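**Brirnel Road low-water crossing: status as of 06/11/2021**

The crossing stays closed to cars and light trucks. Gauge readings at the Carroll culvert dropped four inches this week, but the shoulder on the Pliltville side is still soft for a length of 295 feet. Gravel will be placed there in 8-inch lifts once the ground can carry the loader.

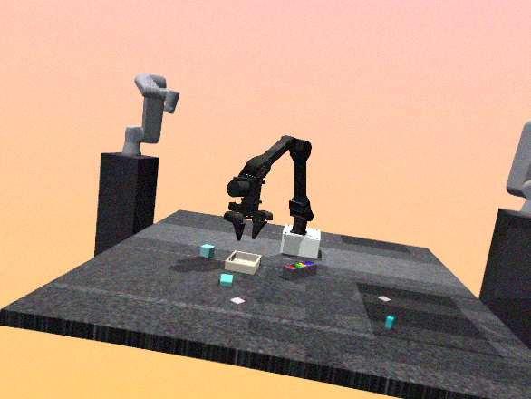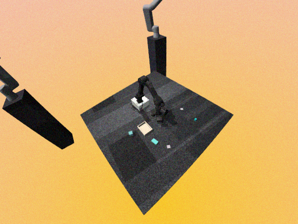

Drivers should use Guslow Lane, which adds 11 minutes to the trip. Do not move the barricades. Vehicles left on the verge will be towed at the owner's cost. Report washouts or new ruts to Treasa Keane at the road office. Beatrice Kinyua handles permits for farm equipment.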